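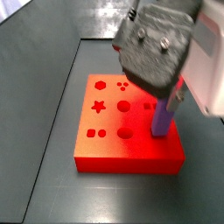
A fit is the relation between the size of a hole and the size of the part that goes into it. The difference between the two, hole minus part, is the clearance. When it is positive the part enters freely; when it is negative the part has to be forced, and the fit is called an interference fit. Shape matters as much as size. A round peg in a round hole can enter at any rotation, but the purple rectangular peg has to be turned to match its opening before it can go in. The hexagon-like hole in the top row of the red block is less strict, as a regular hexagon repeats every 60 degrees.

**1. Basic size and tolerance**

Both parts are drawn to the same basic size. The tolerance is the total amount by which a finished dimension may vary. Take a shaft with a basic size of 40 mm:

- hole: 40.00 to 40.03 mm
- shaft: 39.95 to 39.98 mm
- minimum clearance: 40.00 − 39.98 = 0.02 mm
- maximum clearance: 40.03 − 39.95 = 0.08 mm

Always pair the smallest hole with the largest shaft first. Errors in the Dorneck problem set mostly come from reversing this step.

**2. Corners**

A cutter leaves an inside radius equal to its own. A square-cornered part will bind in such a pocket unless the part is chamfered or the corners are relieved.
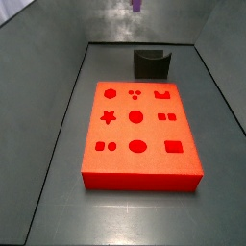 *Fig. 2. Foam block with nine recessed cavities, three rows by three.*

**3. Stacked tolerances**

For parts in a row, worst-case variation is the sum of the individual tolerances. Read Cheung, section 2, before attempting problem 63.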